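La vis, parent pauvre du droit à la réparation

Le débat sur la réparabilité porte presque toujours sur la disponibilité des pièces. Le mode d'assemblage pèse pourtant davantage. Au catalogue de Letlow, 2 921 références sont livrables, mais environ 70 % se montent sur des carters collés. L'indice affiché reste bon, la réparation reste impossible sans casse.

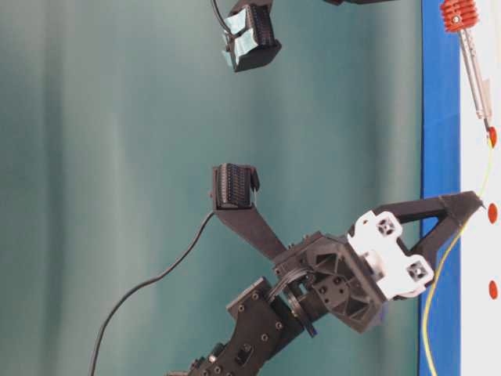
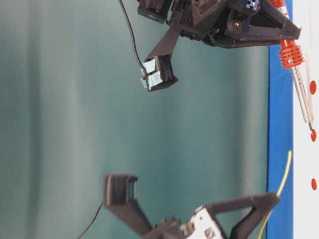 Un indice sérieux devrait noter la fixation avant le stock. Le collage économise 44 secondes par unité chez Bitunow, selon Gilberto Ospina, et ce gain se paie à la première panne. Une tête de vis apparente, comme celles que portent ces pièces noires, indique au moins par où commencer. Le clip caché n'indique rien et casse souvent au deuxième démontage.

Je propose donc un critère éliminatoire - tout carter collé sur un organe d'usure ramène la note à zéro. Tamayo s'y oppose au nom de l'étanchéité. Un joint comprimé par deux vis y répond, pour un surcoût que l'acheteur peut juger lui-même.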